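5.3 Running the floor pickup demonstration

This section covers the litter pickup routine shown to visitors in the Trevgate demo room. It assumes that the start-up checks in 5.1 are complete and that the operator has signed in at the Kesberg console. Revised 2025-09-01, H. Kuzmenko.

Session length: 40 minutes, including questions
Maximum group size: 17 visitors
Operators required: 2 (one at the console, one at the door)

1. Bring the group in and have them stand behind the threshold strip. The door stays open for the full session.

2. Switch off the wall television. A moving picture on the screen draws the group's attention away from the arms.

3. Run the power cord for the air purifier along its usual path and confirm that the plug is fully seated in the outlet.

CAUTION: The cord crosses the floor. Do not drive the base over it. If the base must pass to the left of the TV stand, unplug the purifier first.

4. Place the litter items within reach of both arms. Use light items only, such as wrappers and small empty bottles. Glass is not permitted.

5. At the console, select Quintana > Floor > Bag and Litter and press Start. Keep one hand near the stop button while the arms are in motion.

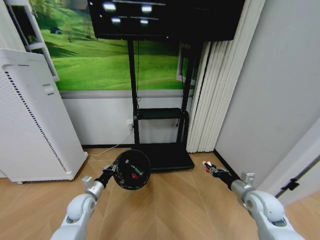
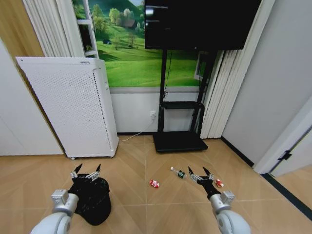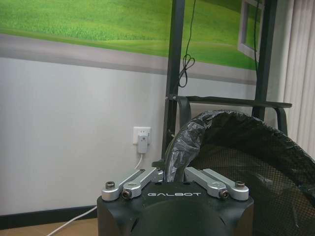
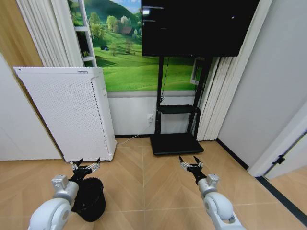
Working area by the TV stand: three views from the head camera, and one from the wrist camera (third).

6. Between runs, press Hold and wait for the status light on the console to turn solid amber. Only then may the door operator step in to reset the items.

NOTE: Black bags are hard to pick out in low light. Leave all ceiling lights on. If the routine reports "no edge found" on a bag, open the mouth of the bag by hand and restart from step 5.

7. After 4 runs, return both arms to the rest position and take questions. Visitors may approach the arms only when the console shows Parked.

8. Log the session in the Inotthorpe visit record. Enter the number of runs, any use of the stop button, and any item the gripper dropped. Logs are kept for 24 months.

5.4 Ending the visit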